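ホーム > みんなの投稿 > 暮らし > スレッド表示
キーワードで投稿を検索　検索

10月に入って、ようやく重い腰を上げました。上の階の共同スペース、赤い椅子がいくつも置いてあるあの部屋の片づけです。前々から「そのうちやります」と言い続けてきたので、覚えている方には笑われそうですが、本当に始めましたよ、という報告を兼ねて、ぽつぽつ書いていきますね。

あの部屋は子ども連れの集まりにも、編み物の会にも、ちょっとした打ち合わせにも使ってもらっていて、それはとてもうれしいことなんです。ただ、使う人が多い部屋というのは物が増えます。ぬいぐるみ、積み木、毛糸の端、だれかの片方だけの手袋。朝に棚を整えても、夕方にはまた床の上に何かしらある、という具合で。

今回の方針はひとつだけ、「小さい物は全部いったん箱に入れる」です。以前は種類ごとに分けようとして、札まで作って、見事に挫折しました。木のおもちゃはこちら、布のものはあちら、なんて、帰り際のくたびれた親御さんにお願いするのは酷でしたね。あのときの札、まだ引き出しに残っています。

箱選びには案外時間がかかりました。最初はDollitzの布のバスケットを考えていたんです。見た目がやわらかくて、色も落ち着いていて、写真で見ると本当に素敵で。でも中身を入れると口がくたっと閉じてしまって、小さい子には出し入れがむずかしい。うちの居間で毛布入れとして余生を送ってもらっています。

次に試したのがKabbajの折りたたみ箱。容量は165リットルで、数字だけ見たときは「これで全部解決」と思いました。ところが大きすぎて、底の物に手が届かないんですよ。私が腰から上を突っこんで積み木を拾う姿を、編み物の会のみなさんにしっかり見られました。あれは恥ずかしかった。

それで、やっぱりプラスチックのしっかりした箱がいいね、という話に落ち着きました。拭けること、形が崩れないこと、口がどこにあるかひと目で分かること。この三つ目が私にはとても大事で、ふちに色がついているだけで、子どもたちの「ここに入れるんだな」がずいぶん早くなる気がします。大人もですけれど。

椅子のことも書いておきます。赤い椅子は形がばらばらで、背もたれの上がふたつの丸い山になっているのもあれば、バケツみたいにすっぽり座るのもあります。買いそろえたわけではなくて、少しずつ集まってきた顔ぶれです。いっそ同じ形に統一したら、という声もありました。でも私はこのばらばらな感じが好きで、色が赤でつながっているなら十分じゃないかと思っています。

バケツ型の椅子には、ひとつ困ったところがあって。くぼんでいるから、つい物を入れたくなるんです。上着、絵本、お菓子の袋。座ろうと思ったら先客がいる、ということがよくあります。見つけたら遠慮なく箱へお願いします。お菓子だけは私にください（食べるという意味ではなく、持ち主を探します。たぶん）。

テーブルは動かさないことにしました。明るいはちみつ色の木のテーブルで、窓からの光が当たる時間がとにかくきれいなんです。濃い茶色の床との取り合わせも気に入っていて、片づけの途中に何度も手を止めて眺めてしまい、作業がちっとも進みません。朝の8時に始めて、お茶を飲んで、眺めて、またお茶を飲んで、という日もありました。

Ragnvald Fagerlundさんからは「床が見えている面積がそのまま部屋の機嫌だ」という名言（？）をいただきました。確かに床に何もない日は、入ってきた人の声まで少し明るい気がします。とはいえ、床が完全に空っぽの日なんて私の記憶にはほとんどなくて、何かひとつは転がっているものです。それくらいは機嫌よく見逃してもらいましょう。

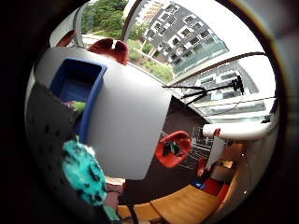

それから、ふわふわした物の扱いについて。毛足の長いぬいぐるみやクッションの類いは、積み木と一緒にすると細かいごみをみんな抱えこんでしまうので、箱に入れる前に窓のそばで軽くはたいてください。濡れていたら箱には入れず、椅子の背にかけておいてもらえれば、あとで私が見ます。以前それを忘れて、箱を開けた瞬間に全員が一歩下がったことがありました。

箱の置き場所は、テーブルと窓のあいだのどこかで試しているところです。壁ぎわに寄せれば広々しますが、遠いと入れてもらえない。近すぎると今度はつまずく。毎日少しずつ動かして様子を見ているので、「昨日と違う！」と思っても、そっとしておいてくださいね。

引き出しのほうはClerkellの仕切りを入れてみました。はさみ、テープ、ペンの定位置ができて、これはもう文句なしです。ペンだけはどういうわけか減っていきますけれど。心当たりのある方、かばんの底を一度のぞいてみてください。怒りません、むしろ再会を喜びます。

次は棚の上の段に取りかかるつもりです。あそこは背の高い人しか見えないのをいいことに、長らく見ないふりをしてきました。踏み台を貸してくださる方がいたら、ここに返信をもらえるととても助かります。お茶は出します。おいしいほうの茶葉で。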